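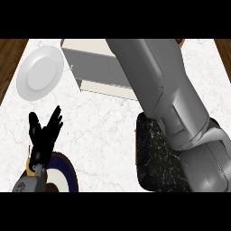
O planejador da Gritska recalcula a trajetória a cada 20 milissegundos. Parece muito. Não é. Na simulação, dois braços dividem uma bancada de mármore branco, e o prato branco, mármore quase da mesma cor, é o pesadelo da percepção — borda some, pose pula. O de aro azul, fácil.

Em Plostside a equipe roda 200 cenas por noite. Falha de colisão entre braços: 5. O resto é visão. Próxima versão do Tititz, o módulo de controle, sai em novembro, com log decente, prometeram. Por enquanto é planilha e paciência.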